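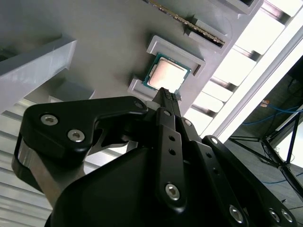

Kulline reckon the paste is past its date and want the tub binned before we read anything into the temperatures. Fair point, though the Saliba tub is the same age and spreads well enough.

**February, Saturday, bench log**

Subject: thermal paste, old stock against new, in the Stingate desktops.

- Old paste, full load: 77 °C after the fan settled. Idle not recorded — logger was set to the wrong channel.
- New paste (Dusden), same load: 4 degrees lower. Room temperature drifted during the run, so treat as provisional.
- Isopropyl nearly out. Lint-free wipes moved to the second drawer.
- Supply label copied into the parts sheet: DP/N 0HYV3H, date code R1523.

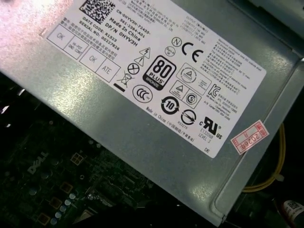 ## To do

- Repeat the old paste run with the door shut.
- Log idle for 100 minutes before loading.
- Ask Kulline which batch they tested. Ours is 313.
- Weigh the paste next time. Pea-sized is no use as a measure.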